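31 Aug 2023
Play kitchen set, second sort-through

Went through the kitchen set on the white table with Svitlana before it gets signed off for the Rusbridge loan shelf. Stock number 2379, old label, needs reprinting. Yaroslav's list from April is out of date and has things on it we have never owned (a whisk? ask him).

Laid things out with no particular order to see what goes with what.

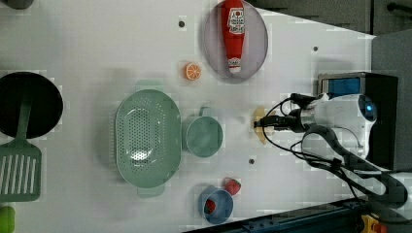
Table from overhead: ketchup on the lavender plate, mint colander and cup, blue cup on its side with a strawberry in it.

Notes as we went:

Colander and mint cup are the same green, so log them as a pair. The light blue cup goes down separately.
Frying pan and green slotted spatula stay together. Svitlana wants them in their own bag. Fine by me.
Strawberries: two. List says 6 for "berries, mixed". Either four have gone missing or Yaroslav was counting something else.
Ketchup bottle is longer than the plate is wide and won't sit in the small tray. Goes in the big one.

Weighed the lot without the pan, 400 g on the bench scale. Didenko's packing sheet asks for the weight so I have written it there as well.
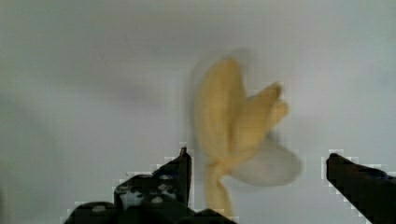
The fruit needs better names on the list. "Banana" won't do, as Kwok-wai has a plain one in the Gotunero box and the two keep being swapped. Ours is the peeled one, with the flaps of skin spread out at the top, so it goes down as "banana, peeled" from now on. Same treatment for the orange: "orange, slice". Yaryna asked whether the flaps count as loose parts for the small-parts check. I don't think so but have left the box blank until Þröstur has looked at the Vemex form.

Tried a tighter layout after that, with the crockery nearer the middle. Svitlana prefers it for the list photo. I would still like the mint pieces pulled apart a bit so the cup can be told from the colander. 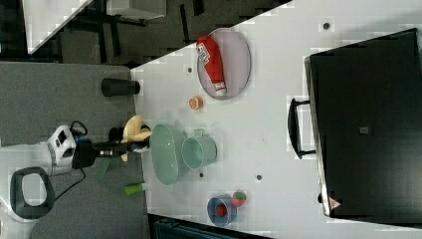 Table with the black case on the right. Plate and ketchup further up, orange piece just below.

To do:
Reprint label
Ask Yaroslav about the berries and the whisk
Big tray from the store, check the lid
Two bags, one for the pan and spatula, one for the fruit
Send Kwok-wai the new names so his list matches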